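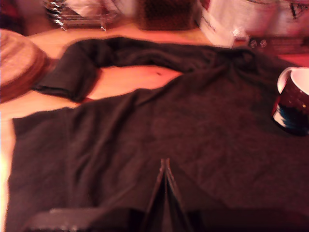

Dark cloth on a light wooden table.

Sedance: a word list for laundry and stains

Sedance is a plain text list of the words people use when something has been spilled on something else. It has 200 entries, one per line, sorted by how upset the speaker tends to be. Alphabetical order was tried in April and pleased no one, least of all the letter Q.

What is in it

Each line has a word or phrase, a fabric tag, a mood tag and a short note. Of the 200 entries, 77 deal with coffee. That says more about the author than about coffee. Another 40 cover grease, and nine are polite ways of saying "I have no idea what that is."

The spelling is American. Regional terms are kept if they turned up in at least two sources, one of which may be an aunt.

Where it came from

The first half was typed in from old household hint booklets, the kind that recommend club soda for everything. The rest came out of Dauda, an older list of mine with worse spelling. Duplicates were removed by hand, which is how I know there are five ways to write "doohickey."
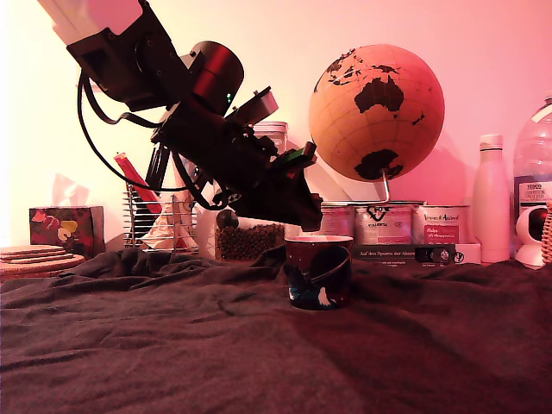

Paper cup on dark gray cloth.

How to use it

Open sedance.txt in anything that opens text. Fields are split by tabs. If you see commas, they belong to the notes and should be left in peace. Filtora, the small script in the tools folder, pulls out entries by fabric or mood. It takes one tag at a time and sulks if given two.

Known problems

"Wool" and "wool blend" are tagged as the same thing. Dry cleaners have opinions on this – please send them as a patch.

The mood tag "resigned" is overused.

The notes are not washing advice. Several of the booklets disagreed with each other, and one of them was very keen on kerosene.

Changes

06/11/2019: merged Dauda, fixed tabs, dropped the entry for "smutch" and then put it back.

The next list, Brornumura, will be on ironing. It has a folder and a title so far.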